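Standby Electricity Use in Student Housing: Project Report, Budenmont Residence

2. Background and Method

The project examined how much electricity is consumed in student rooms by devices that are switched off but remain plugged in. The work was carried out in February at the Budenmont residence under the supervision of Märta Lindqvist. Two floors took part. Residents of the upper floor received a short leaflet on standby use, while residents of the lower floor received no information until the end of the period.

Readings were taken from the floor meters every Thursday at 7 a.m., before most residents had left for class. Participants also completed a short questionnaire on which devices they owned and where these were plugged in. The wording was adapted from an earlier student survey at the Preverska residence, with questions on kitchen appliances removed — the Budenmont kitchens are metered separately.
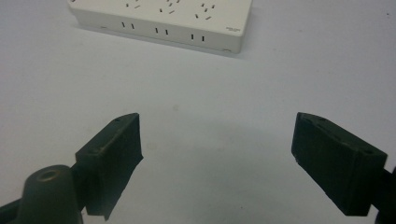
3. Results

Over the measuring period the lower floor used 1598 kilowatt-hours and the upper floor used 1317. The two floors have the same number of rooms and the same heating system, which does not draw on the metered supply. Chargers and desk lamps were the devices most often reported as permanently connected. Game consoles were reported less often, but their owners seldom unplugged them.

4. Discussion

The difference between the floors cannot be credited to the leaflet alone. The upper floor receives more daylight, and several of its residents were away during the exam break. No readings were taken before the leaflet was handed out, and the project group regards this as the main weakness of the study.

A future project should record a baseline for both floors and, where residents agree, meter individual rooms. The group has submitted a request to the Fudgate housing office for access to last year's meter records.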